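Zirnier Annonces – Guide de l'utilisateur agence
Section 4. Créer et publier la fiche d'un bien à vendre
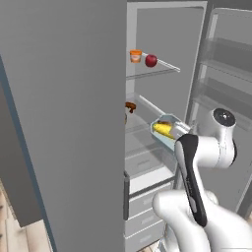

La présente section s'adresse aux négociateurs et aux assistants commerciaux disposant d'un compte Zirnier de niveau 2 ou supérieur. Elle suppose que le mandat de vente a été signé et enregistré conformément à la section 3. Les comptes de niveau 1 permettent uniquement la consultation des fiches.

4.1 Ouverture de la fiche

1. Dans le menu principal, sélectionnez Biens, puis Nouvelle fiche.
2. Saisissez le numéro de mandat. Le nom du mandant et l'adresse du bien s'affichent automatiquement.
3. Vérifiez l'adresse. Toute correction s'effectue dans le mandat et non dans la fiche.
4. Choisissez le type de bien : maison, appartement, terrain, local ou stationnement.
5. Cliquez sur Enregistrer le brouillon.

Remarque : un brouillon qui n'a fait l'objet d'aucune modification pendant 80 jours est archivé. Il peut être restauré par l'administrateur de l'agence.

4.2 Surfaces et pièces

6. Indiquez la surface habitable en mètres carrés. Pour un lot de copropriété, renseignez également le champ Surface privative.
7. Ajoutez les pièces une à une au moyen du bouton Ajouter. L'ordre de saisie est celui de l'affichage public.
8. Déclarez les annexes (cave, garage, abri) dans l'onglet prévu à cet effet. Elles ne doivent pas être incluses dans la surface habitable.
9. Si la cuisine est vendue équipée, cochez la case correspondante et joignez la liste du mobilier établie avec le vendeur.

Attention : une modification de la surface après publication entraîne la suspension de l'annonce jusqu'à sa validation par le responsable d'agence.

4.3 Prix et honoraires

10. Entrez le prix de vente honoraires inclus.
11. Précisez à qui incombent les honoraires. Lorsqu'ils sont à la charge de l'acquéreur, le prix hors honoraires et le taux appliqué sont calculés par le logiciel.
12. Pour un bien en copropriété, complétez le nombre de lots et le montant annuel des charges courantes.

4.4 Texte de l'annonce

13. Rédigez le descriptif dans le champ Texte public, limité à 1 000 caractères, espaces comprises.
14. N'y faites figurer ni le nom du vendeur, ni le numéro de rue, ni les codes d'accès. Ces informations relèvent du champ Notes internes.
15. Renseignez les classes énergie et climat telles qu'elles apparaissent sur le diagnostic en cours de validité.

4.5 Diffusion

16. Ouvrez l'onglet Diffusion et sélectionnez les portails souhaités. Delisell et Jekik sont proposés par défaut ; le module Rees nécessite une option au contrat.
17. Cliquez sur Contrôler. Les champs incomplets sont signalés en rouge.
18. Cliquez sur Publier. L'état de la fiche passe de Brouillon à Transmise.

Le code 236 signale un mandat expiré : enregistrez l'avenant de prorogation avant toute nouvelle tentative. Le code 311 signale un diagnostic manquant ou périmé.

Attention : le retrait d'une annonce n'est pas immédiat sur les portails partenaires. Lorsqu'une offre est acceptée, passez sans délai la fiche à l'état Sous offre.

Les demandes d'ouverture de droits sont à adresser à Meinir Landeg, service Assistance aux agences, par le formulaire accessible depuis le menu Aide.

Section suivante : 5. Gestion des visites et des comptes rendus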